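Print this article | E-mail this to a friend

Bristport robot code asks labs to police themselves

19/09/2020

BRISTPORT - A new code of practice for robots that handle household objects goes out for comment in October, and it is already drawing complaints that it asks for very little.

The draft runs to 67 pages. It covers two-armed machines working at a table or kitchen counter, with grip force limits, stop buttons, cable placement and the keeping of test records. Labs and small firms that sign up would be allowed to say so in their sales material. They would not have to let anyone in to check.

"It's a code where you mark your own homework," said Natalia Maldonado, a safety engineer who read the draft for the Kalberg test house. "I counted 8 places where it says 'should' and an earlier version said 'must.' I'd like to know who asked for that."
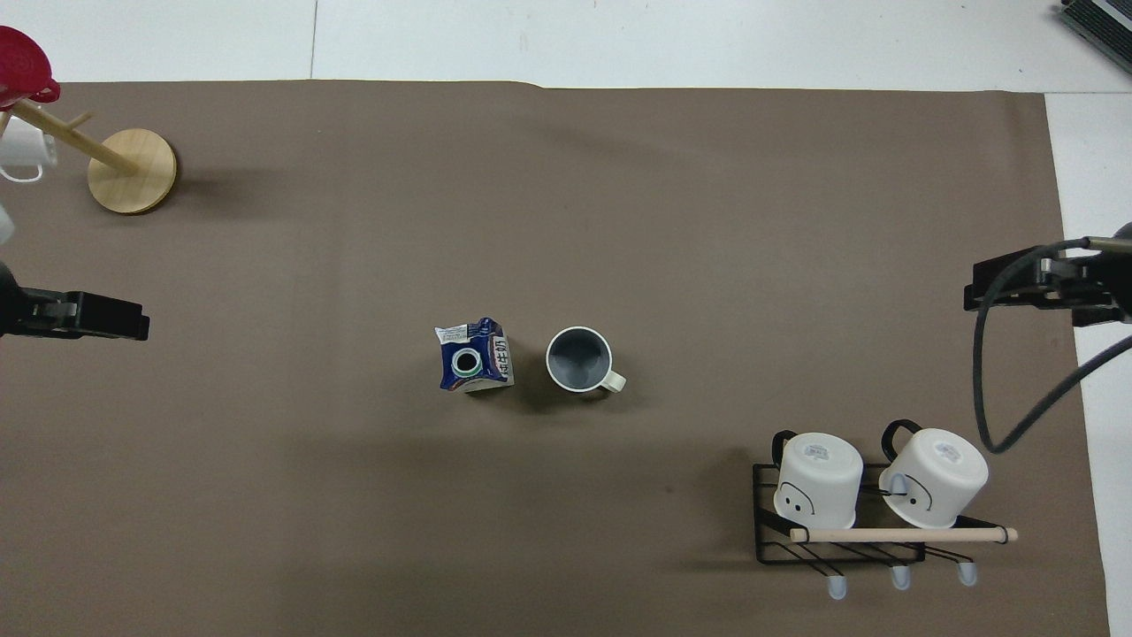

Robot grippers at a table set with mugs, a drink carton and a wire dish rack.

Much of the argument is over cups and cartons. The draft asks for 200 trials on each type of object before a task can be called tested. It does not say how different the objects have to be. A lab could run the same mug 200 times, in the same spot, and meet the rule as written. Crushed or misshapen packaging gets a single paragraph, and cables that run through the work area get a footnote.

Catarina Lobo, who led the drafting group, said stricter wording would have kept smaller labs away.

"You start with what people will sign," she said. "We can tighten it in the second edition."

No date has been set for a second edition. Asked whether a signatory could be removed for breaking the code, Lobo said the group was "still talking about that."

Signing costs $4,000 a year. Van Acker, which makes grippers and helped pay for the drafting work, has said it will join. The company did not answer questions about whether its own products had been run through the trials.

Maldonado said she would send in written comments but did not expect much to change. Her main request is that failed trials be published along with the good ones. The draft now requires labs to keep them on file, where customers would have no right to see them.

Last updated: 4:40 p.m.

Related items
- Kalberg test house adds second robot bay
- Van Acker opens Bristport sales office
- Who checks the checkers? Letters on the draft code
- Halalness food label faces questions over audits

Print this article | E-mail this to a friend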